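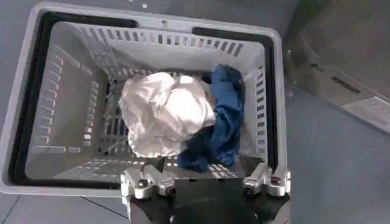

10 Apr 2018
By Mirjam Egger

Home > Laundry & Storage > Baskets

The Sarnness basket is one of those plain, useful things we find ourselves recommending again and again, and we've grown very fond of it! It's pale grey plastic with a black band running around the inside of the rim, and the rim itself is nice and wide, with rounded corners that are kind to your hips when you're coming down the stairs with a full load. The sides are slotted all the way round and so is the floor, so air can get at whatever you've dropped in, be it a shirt or a few cloths waiting for the next wash (mine usually wait a good while, I'm afraid). The walls slope in towards the bottom, and the long handle openings are set into the rim.

To clean it, wipe it down with warm soapy water and leave it upside down to drain. Please don't stand it against a heater.

Order no. 1266. Delivered from our Westska shop.

238 shares | 4 comments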